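Delness Legal Aid Questions Asylum Fast-Track Plan

DELNESS, March. The Delness Legal Aid Network said it has yet to see proof that a plan to decide asylum claims within 60 days will treat people fairly.

"We have heard this promise before," said director Shazia Jadoon. "There are 966 open cases here and 9 officers to hear them. Show us the math."

The network wants the draft rules published before any start date is set. 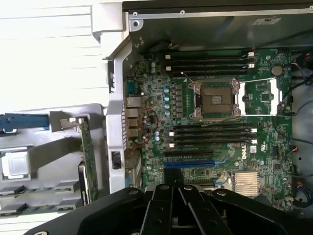

Would people lose the right to appeal?
The draft summary leaves that open, and the network has asked for an answer in writing.

Press contact: Rhodri Harries, Delness Legal Aid Network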